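Print this page | E-mail this page
45 shares | 2 comments

Danine Home Arm — Owner's Set-up Guide
Section 4: Looking after the wrist and gripper

I wrote this section after setting up my own Danine at Drivstead, so it's in the order I do things and not the order the parts list comes in. Set aside an hour the first time. You'll get quicker! Before you start, park the arm, press the stop button and wait for the fans to wind down.

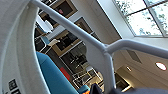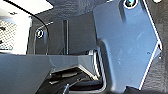
You'll want the long hex key, a soft brush, a clean dry cloth and the blue-capped tube of grease from the Wultitz kit. A muffin tin is handy for the screws (an old mug works too, but then you're fishing around in the bottom of it).

4.1 Checking the finger screws

1. Switch the arm off at the wall. The stop button holds the motors but it doesn't cut power to the wrist, and I like my fingertips.

2. Open the gripper by hand, slowly, using the release tab on the underside. It should slide with a steady drag. If it jerks, go to 4.3 before you do anything else.

3. Fit the hex key into the first finger screw and give it a gentle test. You're only looking for movement here. If it turns without much effort, it has worked loose.

4. Snug it up until you feel it stop, then go another eighth of a turn. Do the same on the other finger.

5. Close the gripper and look at how the fingers meet. A sliver of light at the tips is fine. A gap you could slip a coin into means one of them has gone on crooked, so loosen it, nudge it straight and start again from step 3.

CAUTION: Don't use thread glue on these screws. I did it once on an older arm and spent a whole Wednesday drilling it back out.

Note: Small scuffs on the fingers are normal and won't affect the grip. Burrs are another matter — run a cloth along the edges, and if it snags, order a new pair (part 515).

4.2 Cleaning and cable check

6. Brush the dust out from between the fingers, working away from the wrist. Pet hair loves it in there. Don't use canned air, as it just pushes the fluff further in.

7. Wipe the arm casing with the cloth, slightly damp if you need it. No spray cleaners please, and go easy over any labels or you'll rub the printing right off.

8. With the power still off, move the wrist by hand from one end of its travel to the other and keep an eye on the cables. They should curve freely the whole way. A cable that pulls tight at either end needs more slack, so loosen its clip, feed a little through and do the clip up again.

9. Have a look around the room while you're at it. The arm reaches higher than people expect, and a chair or a bit of railing that was out of the way last month may not be now. If you've shifted the furniture, run the reach set-up again (Section 2) before you let it go at full speed.

4.3 If the gripper jerks or sticks

10. Brush it out again, properly this time. That fixes mine more often than not.

11. Still sticking? Put a dab of grease no bigger than a grain of rice on each slide, then open and close the gripper by hand until the drag feels even. Wipe off whatever squeezes out.

12. Turn the power back on, release the stop button and run the Slow Cycle from the menu. Stand back and keep your hands in your pockets.

13. If you get code 3183, the arm can't find its closed position. Power down, check there's no grit between the tips and try once more. A second 3183 means it's a job for the service desk — please don't take the wrist cover off yourself, it'll void the warranty.

People with the Mạc adapter plate need to do 4.1 again after the first week of use, as the plate beds in a bit and the screws go slack with it. Everyone else can leave it for three months.

Next: Section 5, Changing the finger pads

Contact the Danine service desk | © Danine, Drivstead | Back to top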